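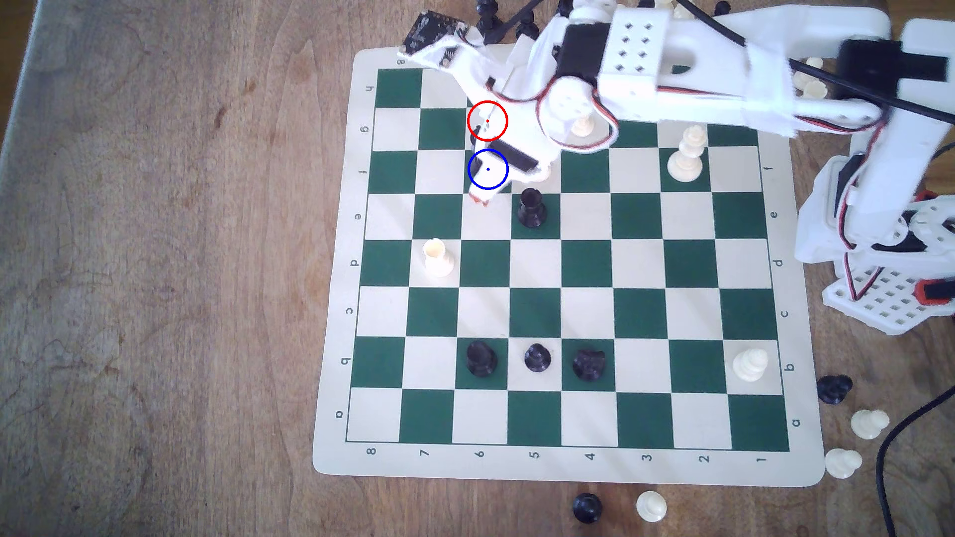 Chapter 5
Who Owns the Rules?

Learning goals
Explain the difference between a written rule and a convention.
Describe why shared standards tend to spread.
Identify the costs of changing a standard that people already use.

Every family that plays board games has, sooner or later, had The Argument. Somebody's uncle insists that you collect money for landing on a certain square. Somebody's cousin has never heard of such a thing and would like to see it in writing. The rule sheet is sent for, and it has been missing since the game was opened.

Chess players have fewer of these fights, though they make up for it in other ways. A row of letters and a row of numbers, and two strangers who share no language can write down a game and replay it afterward. Few of them could tell you who decided that. They learned it from somebody who learned it from somebody else, and at no point did anyone feel the need to vote.

In this chapter we look at agreements of this kind: how they start, who gets to change them, and why people go on obeying them long after the original reason has been forgotten. We will call them standards. You use dozens before breakfast, including the one that decides when breakfast is.

A tale of two towns

Consider Gasitz and Hultska, neighboring market towns on opposite banks of the same river. Gasitz sold grain by the level basket. Hultska sold it by the heaped basket, and considered Gasitz stingy. Gasitz considered Hultska sloppy. For most of the year this did no harm, as the towns were not on speaking terms.

Then came the bridge. Within two seasons, buyers from Gasitz were crossing over to purchase heaped baskets, leveling them off at home, and selling the extra. The merchants of Hultska, who had always thought of themselves as generous, discovered the limits of the feeling. By February they had adopted the level basket, kept the old price, and put up a sign calling it an improvement.

The economist Rin Oshima calls this moment "the bridge problem." Two standards can live side by side for as long as the people using them rarely meet. Once they meet every Wednesday, one standard usually gives way. The winner may be the better one. It may also be the one whose users were more stubborn, and we will see several cases in Section 5.2 where that explanation fits the evidence uncomfortably well.

Key terms
Standard: an agreed way of doing or measuring something.
Convention: a standard that people follow without a written rule.
Switching cost: what it takes, in money, time, or grumbling, to move from one standard to another.

Before you read on

Write down one rule you follow at home or at school that you have never seen written anywhere. Ask an older person where it came from. Keep the answer, even if it is "because," and bring it to the discussion in Section 5.1.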